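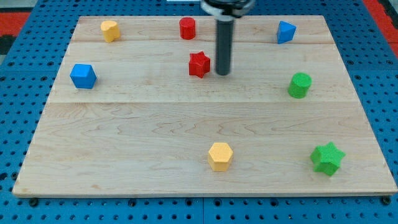
Figure 1. The board with the blocks scattered on it and the arm's tip just above the wood.

Can a Machine Do My Chores Yet?
Project report, Skilport robotics module, Lorkmont College
Posted to Stutent in March

My question for this project came from my kitchen table. I share a place on Peñalver Street with two other people, and every evening the table has to be cleared before anyone can eat, and every evening we argue about whose turn it is. So when the module sheet said "pick a task from daily life and find out how close a robot is to doing it," I wrote down "tidy up a table" and felt pretty clever (I stopped feeling clever in the second week).

You can't bring a kitchen table into the lab, and I wasn't going to let an arm near our mugs. I went with the block board. The blocks are red, yellow, green and blue, in different shapes, and the arm has a plain rod on the end, so it can't pick anything up. All it can do is push. I liked that! When I clear crumbs or shove the mail to one side I'm mostly pushing too, and it seemed like a fair place to start.

What I asked it to do

I wrote three jobs, going from easy to annoying:

Push one block to a corner I name.
Push two blocks of the same color together.
Clear the middle of the board, with everything moved out toward the edges and nothing falling off.

I typed each job as a normal sentence, the way I'd say it to a roommate. A run counted as done if the blocks ended up where I asked within my time limit and I hadn't touched anything. I did 104 runs altogether, most of them after 4 p.m. when the lab gets quiet, and I moved the blocks around between runs so it couldn't get by on the same layout over and over.

What happened

The first job went really well. It would come in behind a block, lean on it and slide it over, and I caught myself saying "nice" out loud to a metal arm. Cylinders were harder than I expected. If the tip touches one off center it slips around the side, and then the arm has to back up and line itself up again. The stars were worse. A push on a point makes the whole thing spin, and a push between two points works great, and the arm didn't seem to care which one it got.

The second job was okay when the two blocks had open space between them. When another block was in the way, the arm often went straight through and took it along for the ride. Technically the matching pair ended up together, so I had to count those as done, but if I asked you to put the salt next to the pepper and you brought the butter dish too I'd have some questions.

The third job is the one I cared about, and it was the weak one. It got finished twice. The usual problem was undoing its own work: it would clear one side, go over to the other, and drag something back into the middle on the way. It also has no sense of good enough. I'd look at a board and think fine, dinner time, and it would still be nudging a triangle.

One mistake that was all mine: for the first batch of runs my sentence said "clear the board," and the arm pushed blocks toward the edge, as told. I changed it to "clear the middle of the board" and left the early runs out of the comparison between jobs.

So, can it?

For my table, no. Blocks don't spill, they don't break, and none of them is a bowl with soup in it. On a shop floor I can picture the first job being useful sooner, say for squaring up parts before somebody packs them, where the parts are all alike and you can put up a rail so nothing goes over the side. I'd like to try it with a rail, and also with a cloth, which is what wiping a table would take.

If I did this again I'd time myself on the same three jobs with one finger. My supervisor suggested it in the feedback and I wish I'd thought of it, because right now I can say the arm felt slow but I can't say how slow. The run log and the exact wording of every sentence I typed are in the appendix, including the bad one.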